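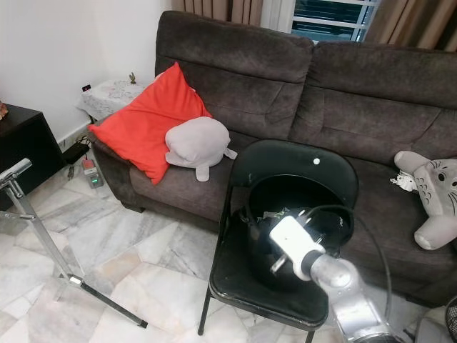 A sofa with a red-orange pillow and a soft toy. Large items like sofas can be collected from the home under the new rules.

Skellel changes its rules for old furniture and large waste

8/11/24

Residents of Skellel will soon have a new way to get rid of old furniture, mattresses and household machines. The town council voted last week to end the street collection that took place two times a year, and to start a service that people book by phone or on paper at the town hall.

Until now, everybody in the town put their large waste on the sidewalk on the same night, once in spring and once in fall. A truck came in the morning and took it. Many people liked this system because it was simple, and because one could walk in the evening and find a good chair or a lamp for free. But the council received more and more complaints. In July, after a storm in the night before an extra collection, wet mattresses lay on Mill Street for 8 days, and two drivers had to go around them on the wrong side of the road.

Under the new rules, each household can book one free pickup per year. The pickup can include up to 7 large items. For a second pickup in the same year the household must pay a fee, which the council has not decided yet. The items must be placed at the front door or at the entrance of the building, and they must not be on the sidewalk before six in the morning of the day agreed.

The work will be done by Zamfir, a transport company from the next valley which already empties the glass containers in Skellel. The company will use a smaller truck than the old one. This matters in the upper part of the town, where the streets are narrow and the old truck often could not turn.

Nkrumah Osei, who is responsible for waste and cleaning at the town hall, explained the decision to residents at an open meeting on the evening of the vote. "We do not want to take a service away from people," he said. "The two big nights were good when the town was smaller. Now we have many new apartments, and the trucks are full before they reach the last streets."

He also said that almost everything from the old street collection was burned or buried, even when it was in good condition. With the booked service, the person who answers the phone will ask what the items are and how old they are. Things that can still be used will go to Ako, the secondhand hall behind the train station, where they will be sold at low prices. The money will pay for the heating and the rent of the hall.

Ako opened in a former print shop and has space for 200 pieces of furniture. It accepts tables, beds, shelves, cupboards and chairs. Sofas are accepted only if the fabric is clean and has no holes. Mattresses are not accepted in any condition, and they will be taken directly to the waste station. 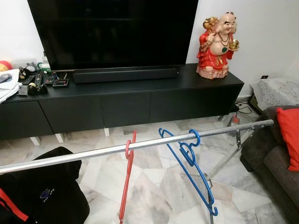
Electrical devices will have their own rules, and this was the part of the meeting with the most questions. They must be listed one by one when the pickup is booked, and the cables should be tied to the device with string or tape. A living room set, for example a television with a soundbar on a low console with drawers, is not one item for the town. The television and the soundbar are two electrical items, and the console is furniture, so together they make three of the seven. Drawers must be empty. Small decorations, like a smiling Buddha figure, are not large waste at all and should be brought to Ako by hand during opening hours, or put in the normal trash if they are broken.

Refrigerators and freezers will be taken on separate days because of the gas inside them. The owner has to empty and defrost them before the pickup. Paint, oil, car batteries and tires are still not allowed, and residents must bring them to the waste station by themselves, as before.

Not everybody at the meeting was happy. Some older residents said that they cannot carry a cupboard down from the third floor, and that on the big nights there was always a neighbor to help. Mr. Osei answered that the workers of Zamfir will carry items from inside the home if the resident is over seventy or has a medical paper. This help is free, but it must be requested when booking — on the day itself it is too late, because the company has to send one more person.

A student who lives near the station asked if it will still be permitted to take things from the sidewalk. The answer was no for items that are booked. They belong to the town from the moment they are outside, and the list has to match what the workers find. People who want to give something away can use the board at Ako, where a card can be hung for free for two weeks. There is also the page called "To give" in the Caller, the free weekly paper of the town.

The owner of a small moving business wanted to know if companies can use the service. They can not. Shops, offices and rental companies must make their own contract. A landlord can book for an empty apartment, but this counts as the pickup of that apartment for the year, and the next tenant has to wait or pay.

The council also discussed what happens if someone leaves furniture on the street without booking. In the first months the town will only put a notice on the item and take it away after some days. Later there will be a fine. The amount will be discussed together with the fee for the second pickup, and both will be published in the Caller before the service begins.

The vote was clear, but three members were against. They asked for one more street collection in spring, so that people have time to get used to the change. The mayor promised to look at the cost of this and to answer at the next council meeting.

The booking forms will be available at the town hall, at the library and at the entrance of Ako. The phone line will be open on weekday mornings. Residents who live in buildings with more than ten apartments will get a letter with the rules, because the place for the items must first be agreed with the building manager.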